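Drying Flowers at Home

Posted by Nerys Probert, April 2023

I get asked for this every year once the dahlias finish at Purndale, so I've put it all on one page. It covers air drying in bunches, drying single heads in silica gel, and storing what you've done. Pressing is a separate job and has its own page.

When to cut

Cut in the morning after the dew has gone, on a day without rain. Flowers that go in damp will brown at the centre, and the stems go mouldy where they're tied. Pick them a little before they look their best. Most blooms keep opening for a day or two after cutting, and a rose cut fully blown will drop its petals before it's dry.

Paper daisies should be cut while the middle is still closed. Statice is the opposite and wants every floret open. Lavender is ready when the lowest buds on the spike have opened and the top ones haven't.

What you need

Rubber bands
Secateurs or sharp scissors
A hanging rail, clothes airer or length of wire
Silica gel crystals, the fine sort sold for flowers
An airtight tub for the silica
Brown paper or a few old pillowcases

Use rubber bands for the bunches. Stems shrink as they dry and string ends up loose, so you come in one day to find the lot on the floor.

Air drying

Strip the leaves from the bottom two-thirds of each stem. Sort the flowers by type and keep the bunches small, 10 stems at most for anything fine and fewer for hydrangeas or banksias. Stagger the heads so they aren't pressed against each other.

Hang the bunches upside down somewhere dark, dry and airy. A spare wardrobe with the door left ajar is fine. A laundry isn't, unless you never run the dryer. I use the hall cupboard at home and the back of the shed at Purndale, which has a tin roof and gets hot enough to finish statice in a week in February. Anything with thick petals takes longer – allow two to three weeks and check by bending a stem. It should snap.

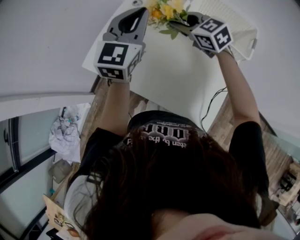 Hydrangeas are the exception to hanging. Leave them on the bush until the petals feel papery, then stand the stems in a jar with 2 cm of water and let it evaporate. Don't top it up. If the heads wilt in the first few days they were cut too early, and there's no fixing that.

Silica gel

Silica is for flowers you want to keep in shape, such as roses, zinnias and small dahlias. Pour a layer into the tub, trim the stems short and sit the heads face up with a gap between them. Spoon more crystals around the outside first, then between the petals, until everything is covered. For one medium rose I use 200 g in a small tub.

Put the lid on and leave it for five days before looking. Pour the crystals off slowly and clean the petals with a soft paintbrush. Left too long, the petals go brittle and shatter when you touch them.

The crystals can be used again. Spread them on a baking tray and dry them in a low oven, following the temperature on the packet, then cool and seal them up.

Colour

Blues, yellows and oranges hold well. Reds go darker, some of them nearly black. White mostly turns cream, and pale pink can go the colour of weak tea. Meinir Prosser grows a white larkspur that stays fairly clean, but mine never has.

Storing

Wrap bunches loosely in brown paper and lay them in a cardboard box, one layer deep if you have the room. Plastic tubs trap moisture, so keep those for the silica. Put the box in a cupboard away from the kitchen and look through it every month or so for moths. Once arranged, keep them out of direct sun – a north-facing windowsill will bleach a bunch in one summer.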